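Call for participants: household water hardness and limescale study

Plondico is recruiting households for a 12-week study of limescale build-up in domestic kitchens. The study compares three descaling routines under ordinary conditions of use. It is led by Keyvan Mahmoudi at the Plondico water laboratory in Thiele, with sample analysis carried out by Tisex.

Background

Hard water leaves a deposit of calcium carbonate on any surface where it is heated or allowed to evaporate. The rate of build-up in a kettle can be measured in the laboratory without difficulty. Much less is known about the rate in a working kitchen, where water is boiled at irregular intervals, left standing overnight and topped up without being emptied. A pilot run in February used 12 households and showed wide differences between homes on the same supply main. The main study needs a larger group and a longer period.

What participants do

Each household receives a sampling kit containing bottles, labels, a set of test plates and a record sheet. Once a week you will fill one bottle from the cold kitchen tap, after letting the tap run for 12 seconds, and note the date and time on the label. You will also pour a measured volume of tap water into an open metal dish, leave it to evaporate at room temperature and record how long this takes. The dish must stand on a level surface away from the hob, radiators and direct sun. Any kitchen or folding table is suitable. Do not wipe or rinse the dish between the end of evaporation and the collection of the residue.

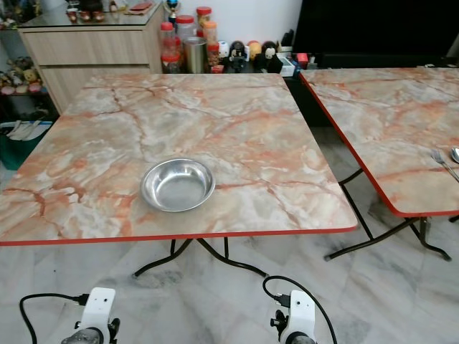
Eligibility

You may apply if you:
- are aged 18 or over and live within the Thiele supply area
- expect to be at the same address for the full 12 weeks
- use an electric kettle on most days
- have no water softener or filter fitted to the kitchen cold tap
- can keep a small amount of table or worktop space free for the evaporation test

Filter jugs are allowed, provided that the water used in the kettle comes straight from the tap. Tenants may take part without the landlord's permission, as no plumbing is altered. Only one application per address will be accepted. Employees of Plondico and Tisex and members of their households are excluded.

Time required

Allow 80 minutes for the first session, which covers the kit, the record sheet and a short questionnaire on kettle use. The weekly tasks take less than half an hour, not counting the evaporation itself. Bottles and residue envelopes are returned by prepaid post every four weeks.

Payment

Households that return all samples receive £80 at the end of the study. Those that withdraw after the first four weeks receive a part payment in proportion to the samples returned. The test plates remain the property of Plondico and must be sent back with the last set of bottles.

Materials and safety

The descaling agent is supplied under the study name Plollent. It is a weak acid in powder form, to be dissolved in cold water before use. Gloves are included in the kit. Households assigned to the control routine will not receive it and should descale the kettle only as they normally would - the record sheet has a column for this. Keep the powder away from children and do not mix it with bleach.

Data

Results are stored under a household number. Names and addresses are held separately and deleted once payment has been made. Participants may ask for their own hardness figures when the study ends.

How to apply

There are 600 places. Application forms can be collected from the Plondico front desk or requested by post, marked for the attention of Keyvan Mahmoudi. Completed forms must arrive by May 31, 2025. If more applications are received than there are places, households will be selected by lot within each supply zone. All applicants will be told the outcome in writing.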